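Stories > Short Fiction > The Kinnunen Inventory

The lease on the Kinnunen building required an inventory before handover. Drorkavari assigned it to me in April, with a form of 294 lines and a rate of 900 for the whole job. Line 1 was the floor. I wrote "wood, brown" and moved on to the furniture. 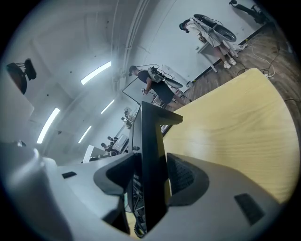

Tables took up most of the morning. The form allowed 4 types, none of them with a curved edge. The light wooden one had a curved edge, so I entered it under "other" and left the type blank. The small white table with thin legs went in as type 2. Loose cables, black and white, had no line at all.

At noon I telephoned Brellico, who held the previous inventory. It listed one table, type 4, value 600. I asked which. The clerk read the entry again at the same speed. It gave no color and no shape.

I wrote 600 beside both tables and signed the page.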